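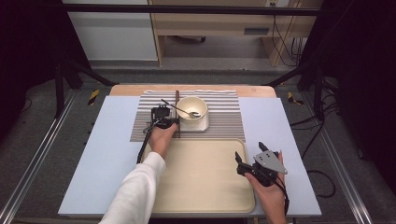 Nelly Tamayo wrote in to say I was far too gentle on the Trestbridge board last time, and that a club selling its only proper left back in April deserves a bit more shouting. Fair enough, Nelly! I've had a few days to stew on it and I'm closer to your view than I was.

So, for anyone who missed it: Prendergast is going. The deal with Comby is agreed for the end of the season, he's already been over to look at the training ground, and the club put out four lines on the website to tell us. Four lines for a guy who played 82 games for us, most of them with his socks around his ankles and half the main stand yelling at him to get forward. I'd have liked a photo at least.

I do get the money side. His contract was down to its last year, Comby came in early, and we are a small club that still owes for the floodlights. What I can't work out is the plan for replacing him. Liis Paju reckons the kid from the reserves will get the spot, and she watches far more reserve soccer than I do, so I'll take her word that he can cross a ball. I saw him once, in the cup game at Huvamum, when he came on for the last 7 minutes and spent most of them defending corners. Hard to judge anybody on that.

The other option is moving one of the center backs across, which we tried in the fall. You remember how that went. We lost 2 in a row and the whole left side of the field looked like a parking lot.

Anyway, there are still two home games left and I'd love it if we gave Prendergast a decent send-off. I know some of you are annoyed with him for going to Comby of all places (my brother-in-law has said things I won't print), but he didn't put himself up for sale, and he never once hid when we were getting beaten. If we can get 1000 through the gate for the last one I'll be thrilled — we haven't had a crowd like that since the promotion year, and the pie stand could use the business.

A couple of small things while I'm here. The away coach for the Huvamum league game leaves from the station side of the ground, not the main gate, so please don't all stand in the wrong place like last time. And if you have an old home shirt in a kids' size, the under-nines are short a few and would be very happy to have it, even with the faded sponsor.

Keep the letters coming. I read them all, including the one about the new anthem — yes, I hate it too.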